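4.3 Teaching the drop position at the bin

Use this section after the arm is fixed to the table and the gripper is mounted (sections 4.1 and 4.2). The procedure must be repeated each time the bin is exchanged for a different one, and each time the arm has been taken off its mounting block. Plan 40 minutes for the first time. A trained person needs 18.

Before you start

You need the bin which will be used in normal work, one test ball, a soft pencil and the set-up sheet from the Justmont folder. Do not teach with a cardboard box in place of the bin. The rim has a different height and the taught point will be wrong.

CAUTION: Keep your free hand outside the bin while the arm is enabled. The fingers close without a warning sound.

Procedure

1. Put the bin on the table and draw a thin pencil line around two of its corners. If somebody moves the bin later, you can put it back without teaching again.

2. Check that the gripper cable has enough slack. It must run along the arm, pass under the handle and then hang freely in a wide curve to the connector. Move the arm by hand to its farthest position and look if the cable becomes tight at any place.

3. Tighten the strap behind the handle until you cannot turn it with two fingers. Don't use a tool for this.

4. Set the speed to 9 per cent.

5. Close the gripper on the test ball. Pull the ball gently downwards. When it slides, open the gripper and grip again a little closer to the middle of the ball.

6. Drive the arm over the bin in free-drive mode, holding it by the handle only. Do not push on the wrist, it falsifies the weight reading.

7. Lower the arm slowly until the ball is just above the rim, and stop.

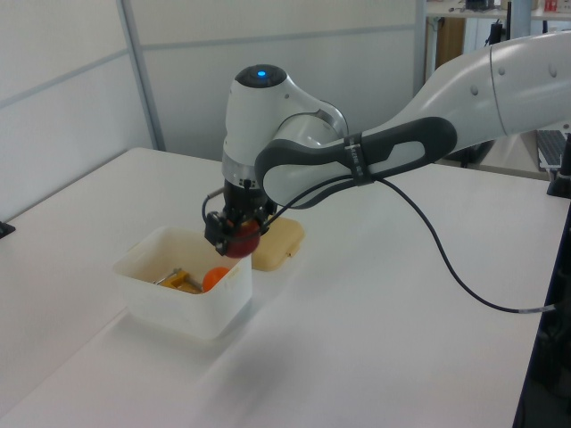
Figure 4-6. Red test ball held just above the rim of the bin, gripper closed.

8. Look from the side, with your eyes at the height of the rim. No part of the fingers may touch the wall of the bin. Correct the position with the arrow keys, not by hand – free-drive is too coarse for the last millimetres.

9. Save the point under the name DROP_HIGH.

10. Open the gripper and let the ball fall. Repeat the drop 6 times from the saved point. If the ball jumps out of the bin even once, go back to step 7 and choose a point nearer to the centre.

Note: Parts may stay in the bin during teaching. But make sure that no rod or other long part stands up higher than the rim.

Note for the Dristitz site: The gripper there has the older Simano fingers, which are longer. Points saved at another site cannot be copied to this cell. Teach them new.

If the arm stops during step 7

The arm stops by itself when it feels a contact. First look at the cable, then at the fingers. Release the stop on the panel, lift the arm by its handle and start again from step 6. If it stops three times at the same height and you can't find any contact, do not raise the force limit. Write the height on the set-up sheet and call Mairéad Heffernan at Nic Giolla, also on Saturday until noon.

After teaching

Put the speed back to the value on the set-up sheet, and sign the sheet. Then continue with section 4.4, Checking the pick position.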